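Grestuvthorpe Playhouse – Technical Support
Ticket: Box office / online seat selection
Status: Resolved
Priority: High
Opened by: Ragnheiður Laxdal, box office
Assigned to: Ailbhe Scanlon, systems

Summary
Seats in the rear stalls show as available in the Harkel booking page after they have been sold at the counter. Customers reach the payment step and get "Seat no longer held". Affects the touring musical only. The Trorkley dance double bill and the studio season are not affected.

Initial report (Laxdal)
First noticed at 10:15 when a caller read out the error from her screen. She was trying for row P. The counter map had both seats as sold. I tried the same seats from a phone on mobile data and got the same result. Logging out and back in makes no difference. The matinee is worse than the evening, but both are wrong. No one has been charged for a seat they did not get, as far as I can tell from the payment report.

Scanlon, 10:40
Confirmed from outside the building. The web map is serving a stale copy of the seat status. Counter sales are writing to the database correctly. Cleared the web cache manually; map corrected itself, then drifted again after the next batch of counter sales. Cache clear is not a fix. Please keep a note of any customer who gets the error so they can be called back.

Laxdal, 11:05
Noted. We have 5 names so far. Can we take the show off sale online until this is sorted? The group rate goes live at noon and I expect it to be busy.

Scanlon, 11:10
Prefer not to pull the whole show. I have blocked rows P to T from the web allocation. Counter can still sell them. Circle and front stalls remain on sale online and are matching correctly.

Scanlon, 11:50
Compared the event setup for the musical against the Trorkley bill. Differences found:
Seating plan: musical uses "Main House – Pit Extended", Trorkley uses "Main House – Standard".
Hold timer: same on both.
Price bands: musical has an extra band for restricted view.
Refresh rule: Trorkley has the rule attached at plan level. Musical has no rule attached to the rear stalls block.
The pit-extended plan was copied from the Lund plan when the orchestra pit was enlarged for the touring company. The copy did not carry the refresh rule for the last block.

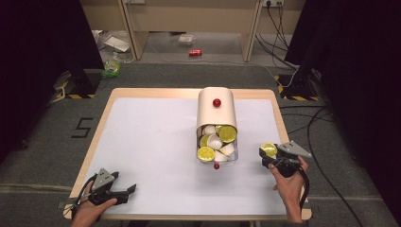

Container on its side, with cups and lids inside.

Scanlon, 12:20
Attached the refresh rule to the rear stalls block on a test event. Sold 2 seats from the counter terminal, watched the web map. Both went gray within 40 seconds, the interval set in the rule. Refunded the test sale and watched the seats come back as available. Same result with a seat held in a web basket and then abandoned.

Laxdal, 12:30
Looks right from here too. Restricted view seats in row S still show at full price on the test event. Is that part of the same thing?

Scanlon, 12:45
Separate. The test event has no restricted view band because I did not copy it over. Checked the live event and the band is correct there. No change needed.

Scanlon, 13:10
Rule applied to the live event, matinee and evening. Ran a comparison of counter status against web status for the rear stalls. Before the change there were 53 mismatched seats across the run. After the change and one refresh cycle there were none. Rows P to T released back to the web allocation.

Laxdal, 14:35
Group rate has been on sale since noon, no new errors since the rows went back on. Everyone on the callback list has been reached. Row P caller took the circle instead.

Cause
Missing refresh rule on one block of a copied seating plan.

Resolution
Rule attached on the live event and on the master copy of the pit-extended plan.

Follow-up
Check the remaining plans copied from Lund before the July season goes on sale. Raised as a separate ticket, assigned to Scanlon.
Add the refresh rule to the new event checklist. Laxdal to update the copy kept at the counter.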